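The Funding Round Is Not the Product
9/1/20

Every start-up announcement I read this summer had the same second paragraph. The money will be used to enhance the platform, expand the team and bring forward the roadmap. I have yet to see one that says the money will be used to answer support tickets.

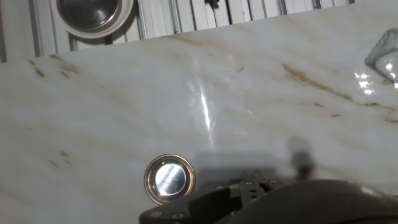

What the tickets say

We have used Itus for our browser testing at Virnton since we were small enough to share one login. It was a decent tool then. You picked a browser, it ran your pages, and it told you what had broken. In June its makers raised 7 million, and the emails began.

First came a new logo. Then a dashboard with a greeting on it, so that I am now wished good morning by the thing that is about to fail my build. The bug we reported two years ago, where a test that times out gets marked as passed, is still open. It has 65 comments under it. The latest is from the company, thanking everyone for their passion.

I don't blame the people writing the code. Somebody has promised investors growth, and growth means features you can put on a slide. A timeout that reports itself properly looks dreadful on a slide.

Compare Proltgate, which has raised nothing that I know of and whose website looks like a parish newsletter. Its release notes are two lines long. One recent entry read "Fixed the thing with the dates", and it had indeed fixed the thing with the dates. We moved half our tests across that week.

Jakab, our own build tool, still talks to both, with a certain amount of swearing from me. The rest of the tests will follow when the Itus contract runs out -- assuming I can find the cancel button, which moved in the redesign.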